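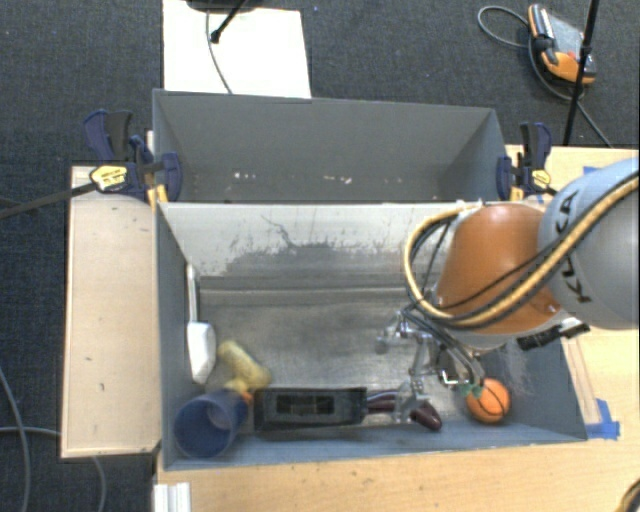
Bin picking at the Cloutier open day: notes on the Fledix kit

Cloutier opened its integration lab to customers on a Wednesday in November. The item of interest was Fledix, a picking package sold as gripper, camera and planning software for an arm the customer already owns. The demonstration cell used a KUKA arm with two gray bins clamped end to end. The task is transfer from the front bin to the rear one, one item per cycle.

Test objects
The front bin held a mixed load: a dark blue cup on its side, a white long-handled utensil, a long black rectangular item and an orange fruit with leaves, among others. The long item lying parallel to the front wall is the harder case, with little clearance for a finger on the wall side. Visitors could rearrange the load between runs.

Reported results
The data sheet lists 1,152 attempts across 416 object arrangements. Failed grasps are retried up to 3 times before the cell asks for an operator. Cloutier would not break the figures down by object type, and we have asked for that table in writing.

Setup and service
Installation is quoted at two days, including calibration. Bin positions are taught once, so the bins must not shift afterward. The cell on show used bar clamps on both sides. A production line would need a proper fixture, not included in the price. Finger pads are rated for 3,000 cycles and are changed with a hex key.

Open points
Cycle time with the Redeo conveyor option was not shown. Mavthorpe handles support outside business hours under a separate contract. Quote requested for one cell, without conveyor.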